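3.2 Conservation à domicile des huiles infusées

Les participants recrutés à Urnton ont reçu chacun un flacon d'huile de cannabis Limitz, à garder chez eux pendant 20 semaines. Trois pièces ont été retenues : cuisine, chambre et salle de bains. La teneur en THC a été mesurée chaque mois selon le protocole de Kaplan. Les pertes les plus fortes concernent la salle de bains — plus de 7 % en fin de suivi — et les flacons transparents. 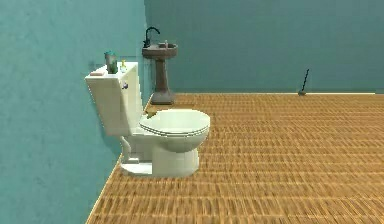

Figure 3. Salle de bains, vue de synthèse.

Les flacons ouverts avant avril ont été exclus de l'analyse.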